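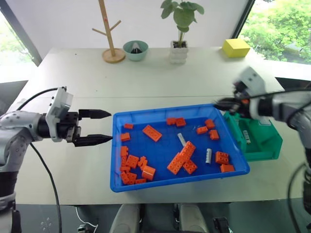
The November meeting of the Salusdale Seed Swap opened at ten past seven, the first ten minutes having gone to the question of whether we should start without the people who were late. They arrived while we were voting on it. First business was the front table at the winter swap, which last year became a heap with people leaning on it. It was agreed to go with a shallow blue tray near the front edge and a green bin directly to the right of it, same as in the photo. Seed you are giving away goes in the tray. Empty envelopes, snapped rubber bands and anything labeled "??" go in the bin. Nobody is to use the bin for coffee cups, and the person who did so last year has been spoken to twice.

Friday, November
Minutes taken by Zulkifli Ngau

Home | Swap Days | Minutes | Seed List | Find Us

Present: 10 members, one dog. Apologies were received from the Pruning Group, who were pruning.

1. Minutes of the last meeting

Read and accepted with one correction. The October minutes say that the meeting "enjoyed" a talk on club root. The speaker's wife has asked for "heard."

2. Matters arising

The missing stapler has been found in the box marked Stapler. The box marked Scissors still contains no scissors, and the meeting would like them back, no questions asked. Several questions were then asked.

The sign for the side door has been painted. It says SEED SWOP. There was a long discussion of whether this is a spelling that exists somewhere. It was agreed that it does exist, somewhere, and that the sign will stay up until spring.

3. The seed list

Zulkifli reported that the typed list now runs to 307 entries. A closer look showed that a good many of these are the same runner bean. It has come in over the years as Grandma's Bean, Big Purple, Purple Climber, Bean (Good), and Do Not Eat Raw. The members who brought it in were all asked to describe it, and each of them described it as quite different from the others.

Moved that we grow them side by side next summer and settle the thing. Carried. The bean growers voted against, as a block, and it was the first time they had agreed on anything this year.

Tomatoes to be listed by name and color from now on. "Red" is accepted as a color. "Tasty" is not.

4. Old seed

This took most of the evening. The rule has been that we don't hand out anything more than three years old, except parsnip, which has to be fresh, and except squash, which lasts longer, and except anything that belonged to someone's late uncle. The meeting felt the rule had been worn a bit thin.

A member offered to run sprouting tests on damp paper towels at home. She would take ten seeds from each doubtful packet, roll them up, leave them on top of the fridge and report back. If fewer than half come up, the packet goes to the compost heap and the giver gets a kind note. The wording of the kind note could not be agreed. The first draft said, "Thank you for your seeds, which are dead." The second draft was longer but came to the same thing.

Carried, with the note to be looked at again in January.

It was asked what would happen to packets with fewer than ten seeds in them. It was said that people who give away four lettuce seeds in a folded receipt are not really taking part in the spirit of the thing. A member said that she had given what she had. The chair moved us along.

5. Envelopes

We are almost out. Lorkar will sell us small brown envelopes in boxes of 200, or white ones in boxes of 100 for nearly the same money. Those in favor of white said you could read the writing on them. Those in favor of brown said that brown looked more like gardening. Brown was chosen. Members are asked to buy a darker pen.

6. Potatoes

The Harahap nursery has offered us a discount on seed potatoes again if we order all together and collect them ourselves. Last year's order was collected by a member with a two-door car and a bad back, and he would like it known that he has not changed either one. Someone with a truck was asked for. The room became very interested in the ceiling.

Left with Zulkifli, who also doesn't have a truck.

Varieties: one early, one main crop, and one of the knobbly pink ones that are hard to peel, which outsold everything last time for reasons we have not been able to get to the bottom of.

7. Restura garden

The people looking after the Restura garden would like our leftover flower seed for the bank behind the bus shelter. Agreed at once. They would prefer natives. We have mostly marigolds. They will be getting a box of marigolds with a few natives on top.

8. Winter swap day

Doors at ten, swapping from half past. The half hour is for laying out, and is not for going around the tables early with a bag. It was pointed out that everyone in the room had gone around the tables early with a bag. The rule was kept.

Soup: yes. Kind of soup: not decided, two camps, see last year's minutes, where both speeches can be found in full.

The dog may come if it stays off the onion sets.

9. Any other business

The slug talk is confirmed for February. A member asked whether it would be for or against.

The key to the cupboard will hang on the nail again and will no longer be "kept somewhere safe."

Meeting closed at 9:20, or 9:40 counting the parking lot. Next meeting second week of January, same room, bring a cushion.

Comments

beanpole: Mine is NOT the same bean. The pods have a totally different curve. I have photos and will bring them.

Marsh End: Can the tray and bin please be the same way around at both ends of the room this time? I put a very nice packet of poppies in with the trash last winter.

Z. Ngau: They will be. Tray left, bin right, all tables.

potting_shed: I have a truck. I wasn't at the meeting. Is it too late to not have said this

beanpole: Also it's climbing, Big Purple is semi climbing, I said this in 2 previous meetings and it never got written down.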